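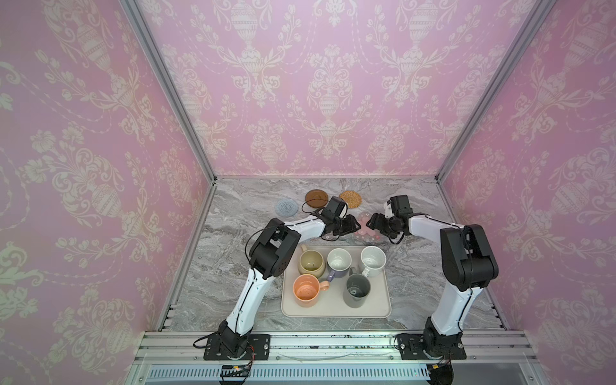
2 min read · 350 words

Kettani Tabletop Kit: mugs and coasters sample, review notes

Maintained by Radwa El Ouafi. Last touched in April.

What this is

Notes and episode files from our trial of the Kettani two-arm kit, sold by Dredia as a bench package with the enclosure, both arms, cameras and a recording tool called Clolari. The sales sheet says it is "ready for household tasks out of the box." I wanted to see what that meant before anyone at Cunton signed for a second unit.

Contents

115 episodes of one task: take a mug from the tray and set it on a coaster. Each episode has a fixed camera view, wrist views, joint positions and a one-line text label. Median length is 45 seconds. All of it is teleoperated. If you came looking for the kit doing this by itself, there are no such episodes in the folder.

Setup

The booth came with patterned wallpaper, and Dredia charges extra for other patterns. I asked whether the wallpaper improves anything downstream and got a link to a brochure. Props are ordinary mugs in mixed colors, coasters in different materials, and a shallow tray. Tray and props stay within reach of both arms, which flatters the hardware.

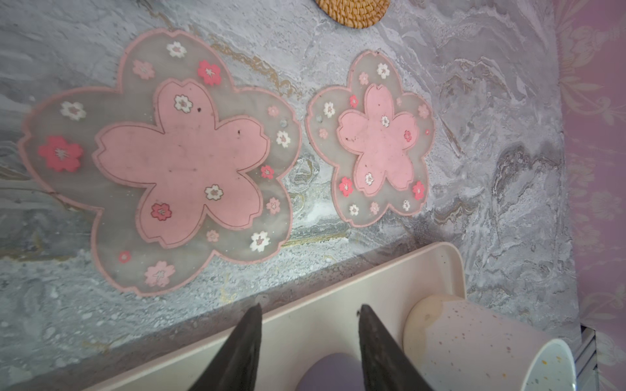 Wrist view: blossom mats beside the tray, speckled cup on its side.

Known problems

– Clolari dropped wrist frames in 11 episodes. They are still in the folder, listed in dropped.txt. Dredia's support says this is fixed in the next release – they said the same about the last one.
– Text labels name the mug by color only. Two people labeled, and they don't agree on beige.
– Episodes with a cup on its side are not tagged separately. You will have to find them yourself.
– The left arm needed rehoming on Wednesday afternoon. Joint offsets before and after differ slightly and I have not corrected for it.

Claims I could not check

"Sets up in under an hour." It took us some 6 hours, most of it on cable routing and the camera calibration. "Human-level dexterity" has no test attached to it, so I left it alone.

Use

Fine for testing a loader or a labeling tool. I would not train on it and then quote a success rate – one booth, one tabletop, one small set of props. Please don't cite it as a benchmark. Corrections go to Radwa, with the episode number in the subject line.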